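# Unit 6 handout: Good practice for hand-guided gripper demonstrations

Course: Robots in Shared Workspaces, Nedinura Technical Program
Notes by Benedita Vieira, with corrections from Ehsan Minhas

Last unit was all about fences, light curtains and stop categories. Now we get to my favorite part of the course, the rules for people who *teach* by holding the tool themselves! There's less written down for this kind of work, so a lot of what follows is shop practice that has held up well (and some of it we learned the slow way).

## 6.1 Before you pick up a gripper

- Check the jaw pads. Worn felt is fine to work with as long as it's firmly attached; peel at a corner with your fingernail and see if it lifts.
- Close and open both grippers fully, 11 times each. You're feeling for sticking.
- Wipe the lens.
- Write the task in one sentence on the session sheet. "Move one food container along the upper shelf" is a good task. "Tidy the shelf" is not, and Laiba Orakzai will hand it back to you.

## 6.2 Shelves and reach

Shelving is a wonderful teaching case because so much can go wrong in such a small space. Wire sides catch jaw corners, a raised front rim catches the bottom of a container, and the shelf overhead limits how far you can tip your wrist. Our rule is **lift, clear, travel, lower**: four separate motions, each one finished before the next begins. New operators love to blend them into a single swoop (I did too), and a swoop is very hard to learn from.

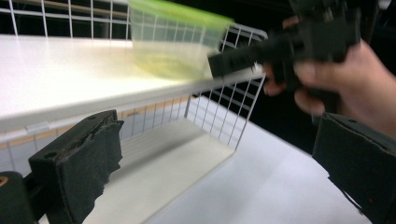 Speed is the other thing we grade on. The Jelonwood group keeps a limit for light plastic items and a lower one for anything that could spill, and we've adopted both. If you can't say "lift, clear, travel, lower" out loud at a normal talking pace while doing it, you're going too fast. Try it, it works surprisingly well!

## 6.3 Two grippers, one space

1. Decide which hand leads. The other hand holds still until the lead hand has let go or called a handover.
2. Keep the waiting jaws open and pointed at the work.
3. Never reach across your own wrist.
4. Fingers stay on the handle, behind the jaws. No steadying an object with a bare fingertip, even for a second.

Rule 4 is the one Sebastián Iturra stops sessions for, and he's right to. A bare finger helping out teaches a motion the robot has no way to copy, and it puts skin next to a pinch point.

## 6.4 What to keep, what to throw out

Keep a demonstration with a fumble and a clean recovery. Those are gold! Throw out anything where the object was touched by hand or the task sentence changed halfway through. In the Wudel exercise set, 214 demonstrations went in for review, and the best discussions we had were over the borderline ones.

**For next time:** read section 2 of the lab manual, and bring 2 task sentences of your own for a shelf task. Oluwatosin Obi will have the sign-up list for bench time.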